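Heywood puts packing robots through simulation before any money is spent

Grocery wholesaler Heywood has told suppliers it will not order a single robot arm until the sums survive a trial on screen. The firm has put off its budget decision until August.

The simulated tests, run with software firm Gelomel, set a gripper against tins and small cartons on a bare grey table.

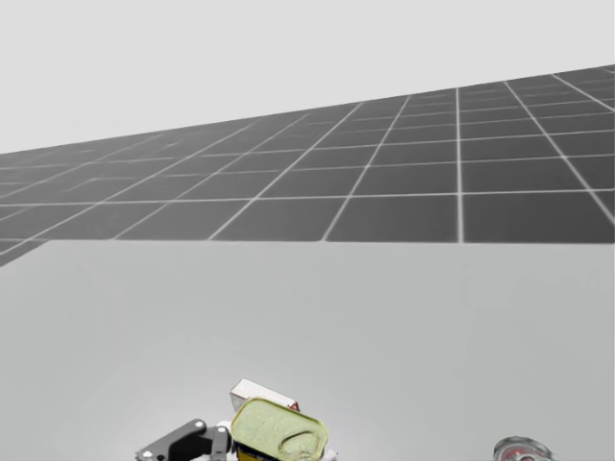

What would Heywood need to see before it buys? A cost per packed item below the present one, with repairs and retraining included.

"We've been shown 56 slides on savings and one on upkeep," said Deirdre Daly, head of purchasing. "A tidy simulation costs us very little. A broken wrist joint on a night shift costs rather more – and I want that figure first."

The plan allows for 10 arms at most, from either Claltik or Rulteck, and a trial of 30 shifts.

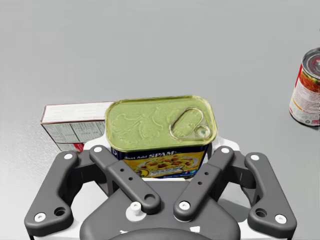
Neither supplier has yet quoted for spare parts. Operations manager Tia Pilkington said the site handles about 3000 lines and that she doubted a quote based on a handful of them.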